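Unit 3 handout: Rules for running a tabletop arm in simulation

Pinesdale Technical Program, Introduction to Robot Handling
Read before the June lab block

1. Why we have rules for a simulator

A simulated arm can't pinch your hand or break a table leg. Students sometimes decide from this that safe practice can wait until they get to the real cell. In this course it can't wait. The programs you write in the simulator are the ones you will load on the Rollier arm in the second half of the term, and habits carry over with them. If your program drives the fingers into a box at full speed on the screen, it will do the same thing on the bench.

The rules in this handout are our own lab rules. They don't replace the published safety standards for industrial robots, which we cover in Unit 5. Where a published standard and this handout differ, follow the standard.

2. Terms used in this handout

Approach: the move that brings the gripper from free space to a point near the object.

Hold point: the last programmed stop before the fingers go down to the object. In our lab it is 300 mm above the table.

Clutter: every loose object on the table that is not the target.

Wrist camera view: the view from a camera that moves with the hand.

Overview: the view from a fixed camera that shows the arm and the tabletop together.

Run: one attempt, from the start pose back to the start pose.

3. Before the run

3.1 Load the scene from the Smadi library and do not edit it by hand. If you need a different layout, save it under a new name and write the name in your log.

3.2 Check that the base of the arm is fixed to the table in the scene settings. An arm with a free base will still move, and the results will be useless.

3.3 Name the target in your log before you start. "The box" is enough if there is one box. If several pieces have the same color, give the shape and the side of the table as well.

3.4 Set the speed limit. First runs are done at the lowest setting. You may raise it after 3 clean runs in a row.

3.5 Look at both views. The wrist camera view tells you where the fingers are in relation to the target. It does not show you the whole table, and small pieces can sit right at the border or partly behind a finger.
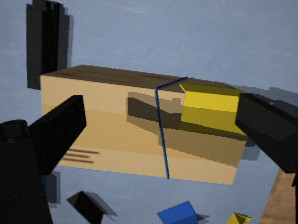
3.6 Make a list of the clutter from the overview, then find each piece in the wrist camera view. Any piece you can't find gets a note in the log. Do not guess where it is.

4. During the run

4.1 Stop at the hold point every time. The program should wait there for a key press until your instructor has signed off on your code.

4.2 Check the gap on both sides of the target at the height the fingers will reach. A finger that clears the target can still hit the piece next to it. Tall pieces need more care than flat ones.

4.3 Check what is on top of or against the target. Two pieces that touch are treated as one load until you have separated them. Write down which piece you plan to move first.

4.4 Don't trust shadows. In the simulator a dark shadow across a surface can look like an edge or a gap, and a program that finds edges by brightness may pick the shadow. If your program uses color or brightness, test it with the light in at least 2 positions.

4.5 Move straight down from the hold point for the last part of the approach. Sideways moves close to the table are allowed only when the task sheet asks for a push.

4.6 Use the stop key when you are unsure. A stopped run costs you nothing in the grade. A run that you let continue after a contact you did not plan is marked as failed, even if the target ends up in the right place.

4.7 Keep the whole arm in mind. Students watch the fingertips and forget the elbow. The upper links swing through a lot of space, and on the real bench that space has a shelf in it.

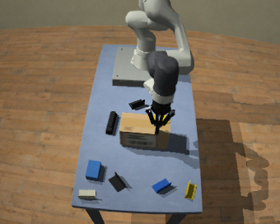
Figure 2. Overview with the gripper down at the box and other pieces on the table around it.

5. After the run

5.1 Return to the start pose before you reset the scene. A reset in the middle of a move hides errors in the return path.

5.2 Save both views and the joint log in the same folder. The Filari viewer opens them side by side if the file names match.

5.3 Fill in the run sheet. It asks for:
- scene name
- target
- clutter list
- speed setting
- contacts, planned and unplanned
- stops, with the reason

5.4 Record failed runs too. A log with no failures in it will be sent back to you with questions.

6. Sharing a workstation

Each workstation has one login. Sign out when you leave, including for lunch. Do not change another student's speed limit or hold point. If you find a setting that looks wrong, leave a note on the run sheet and tell the instructor.

7. What to hand in

Hand in 8 run sheets with their folders. At least 2 of the runs must use a scene in which the target touches another piece. Folders without a clutter list are not graded.

Bring a printed copy of sections 3 and 4 to the lab.

Related handouts
Unit 1: Parts of an arm and their names
Unit 2: Coordinate frames on the bench
Unit 4: Grip force and soft objects
Unit 5: Reading a safety standard
Run sheet, blank
Smadi scene library: naming guide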